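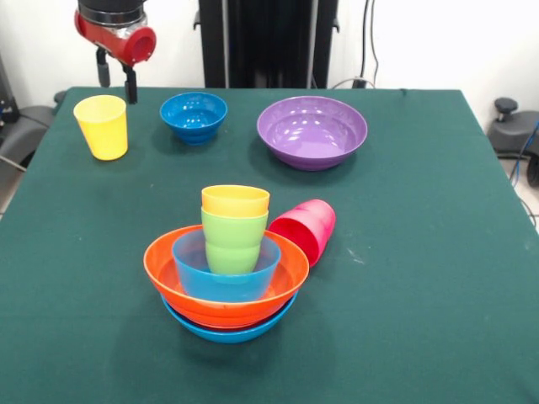
Geschirr und Kleinteile

[x] Kunststoffbecher und Schüsseln auf Risse geprüft. Keine Risse. Farben weiterhin so, dass man sie auch ohne Kaffee findet.
[x] Stapelhöhe im Schrank vertretbar. Wer die unterste Schüssel braucht, braucht Geduld.
[ ] Gläser ohne Absplitterungen. Zwei aussortiert, eines davon stand am Morgen wieder im Regal.

Elektrik

[x] Wasserkocher: Kabel unbeschädigt, Deckel schließt.
[ ] Mehrfachsteckdose hinter dem Kühlschrank. Hängt an einer zweiten Mehrfachsteckdose. Bitte trennen, bevor sie eine dritte bekommen.
[x] FI-Schalter löst aus. Der Radiowecker im Büro auch, seither blinkt er.

Brandschutz

[x] Löschdecke vorhanden, 38 cm neben dem Herd. Griffbereit, sofern man vorher den Kalender abnimmt.
[ ] Rauchmelder im Flur piept. Laut Aushang seit Dezember »in Bearbeitung«.
[ ] Fluchtweg frei. Frei bis auf das Klapprad.

Wasser und Boden

[x] Warmwasser am Spülbecken geprüft, keine Beanstandung.
[ ] Fliese vor der Spüle locker. Wird von allen mit einem großen Schritt umgangen, Gäste ausgenommen.

Vorrat

[x] Trockenregal trägt laut Schild 200 kg. Derzeit trägt es vor allem Linsen.
[ ] Putzmittel getrennt von Lebensmitteln. Der Entkalker steht neben dem Essig und passt farblich gut dazu.

Nächste Begehung: 7:30 Uhr, Schlüssel am Empfang.

Kontakt: Hausverwaltung Zavau | © Omwood Gemeinschaftsküchen | Nach oben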